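Vandside square waste bin, orange: six months on

I bought this one in April, when I'd finally had enough of the old wicker thing under my desk. You know the sort, all holes, so that pencil shavings end up on the carpet and you find bits of tissue poking out through the sides. I wanted something plain, something I could wipe out, and (I'll admit it) something with a bit of colour, as the room I work in is mostly white and beige and could do with cheering up.

I'd looked at the Tradilik one first. Nice enough, but it's round, and a round bin in a corner always leaves that silly gap behind it where things fall and live forever. The Vandside is square and goes right into the corner. I got mine from Kolcombe, the homeware shop by the bus station, and carried it home on my arm like a handbag!

The colour is a proper orange. Not a brick or a rust, it's the orange of a child's beach bucket, and if you like your rooms calm you might want to think twice. Mine has a grey rim, which tones it down a little and also hides the mucky fingerprints you get from picking it up. It's plastic all the way through and light enough to lift with one hand while you hoover with the other.

I've used it in 2 rooms so far. It started out by the desk and did very well there. Then I took it into the craft room when I was making cards, stood it up on the table next to me and just never took it back. Having a bin at elbow height is a revelation, I can't tell you. All the little offcuts and screwed-up bits of paper go straight in and I'm not bending down every five minutes.
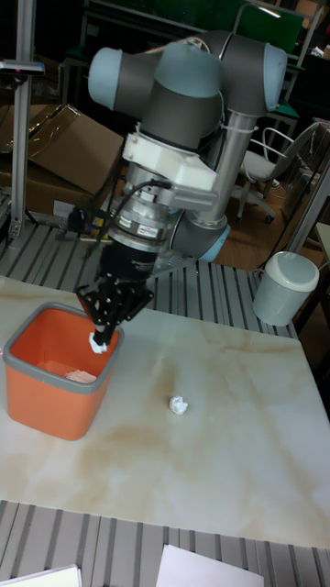
Marjolein wanted to know whether a square bin is a nuisance to line, as hers (a Dijkstra, quite a bit taller) eats carrier bags and the corners always slip down inside. Fair point, and yes, it can be. An ordinary round-bottomed liner does fit, but you need to fold it well over the rim and tuck one corner, otherwise the weight of the first banana skin pulls the lot down. For paper I don't bother with a liner at all. I tip it into the recycling and give it a wipe now and then.

Cleaning is easy, mostly. The sides come up beautifully with a damp cloth and a drop of washing-up liquid. The bottom corners are fiddlier, dust and glitter get in there and stay put, and I've ended up going after them with an old toothbrush. I once dropped a leaky felt-tip in and it left a faint blue smudge that I've never quite shifted. My fault, I suppose.

It has no lid, so I wouldn't have it in the kitchen. Teabags and onion peelings want something with a lid on, and by the second day of warm weather you'd know about it. It's fine for a bedroom or a desk or a sewing corner, though do keep it off the floor if you've got a puppy.

My one real grumble is the sticker. It was slapped on the outside, right in the middle of one side, and it came away in about a thousand pieces. I was at it for ages with warm water and then cooking oil. The sticky patch did go in the end, but why they can't put it on the underneath I don't know.

I've since gone back for another one, for the spare room, and they'd run out of orange so I'm waiting. The lady on the till thought there'd be more in before Christmas. If they only get the grey in I'll probably leave it.

Posted 15 October 2021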